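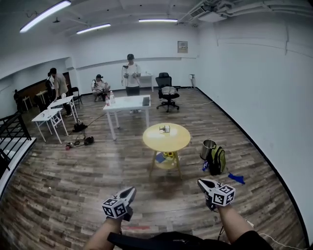

Tallorel, September 22, 2024

Border Towns board > The new crossing hours at Dumance

bivabend
Well, they went and did it. The Dumance gate closes at 4 now, and I've been stewing over it all morning (with far too much coffee, I'm afraid!). My church friends on the other side used to come over for supper and be home by dark -- now they'd have to leave before I've peeled a potato. We had 1,927 signatures against this in June.

miah_road
I signed too, dear neighbor, but I do see the county's side of it. They say the late shift served 469 people in a whole month. That's a lot of pay and lights for so few.

bivabend
Those few are nurses and cooks and somebody's grandmother, though! And the Biva bridge is a long way around if you don't drive.

oldferryman
Sorry, I can't go along with either of you. The count was taken while the road was torn up, so of course it was low. Count again now and I'd bet you see 500 without any trouble.

miah_road
Fair point about the road, I had forgotten that mess. I still think a later gate two evenings a week would be plenty.

bivabend
Two evenings would be better than none, I'll grant you that. Does anyone know if the county takes letters by email, or do I need to find a stamp?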